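I've been through four tubs of the Nallia smoky bean burger mix since September, so I feel I can speak with a bit of authority now. It was Angelica Tiongson who put me on to it (she'd had it at a barbecue and wouldn't stop going on about it), and I'm so glad she did, because I'd rather given up on dried mixes after a run of very sad, dusty ones.

You get 300 g in a tub, and all it wants is cold water, a spoonful of oil and a bit of patience. The packet says ten minutes' standing time. Please give it twenty! The first time I went by the packet and my burgers fell to bits in the pan – tasty bits, mind you, and we had them in wraps instead – but with a longer rest they hold together beautifully and get a proper crust. 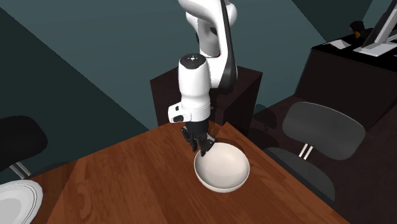 The flavour is mostly smoked paprika and black beans, with a little something sweet at the back that I think is dried apple. My husband finds it a touch salty, so if you're watching that, leave the pickles off. I've also rolled it into little balls for a tomato sauce and they came out lovely, if slightly soft in the middle.

I buy mine from the Szczepańska shop on the corner, though they run out quite often, and you can order it online if you don't mind paying postage. Three tubs at a time seems to be the sensible way to do it, as they keep for ages in the cupboard.

My one real grumble is the lid, which never goes back on properly once you've opened it. I tip the leftovers into a jar and cut the instructions off the label to pop in with them. I'd give it four stars out of five, and I've got the mushroom one waiting to try next.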